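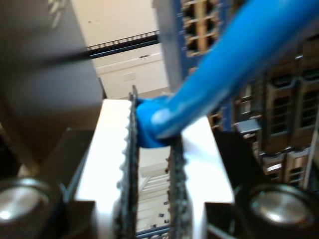
Ticket 566, Nuvolik order, cable and wood board

Hi again! I'm still stuck on the blue cable for the Fistia wall lamp. It's nice thick glossy stuff, but it won't sit flat in the groove I cut in the board, and it pops right back up after I press it in (so annoying!).

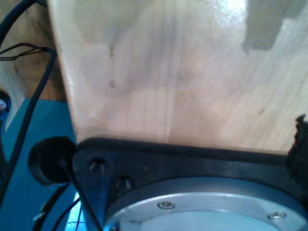

Does the finish on the wood have to come off before I glue the clips down?

Leave the finish on and scuff it lightly with 300 grit where each clip goes.

OK, did that at lunch. Pale wood, light grain, a few little dark specks, so I went easy on it. Clips are 22 mm apart now.

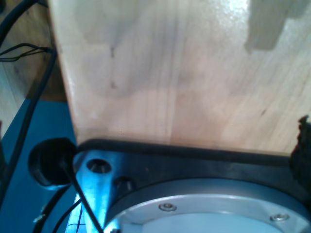 Meifang Shen: Give the glue overnight before you push the cable in, and I'll keep the ticket open till then.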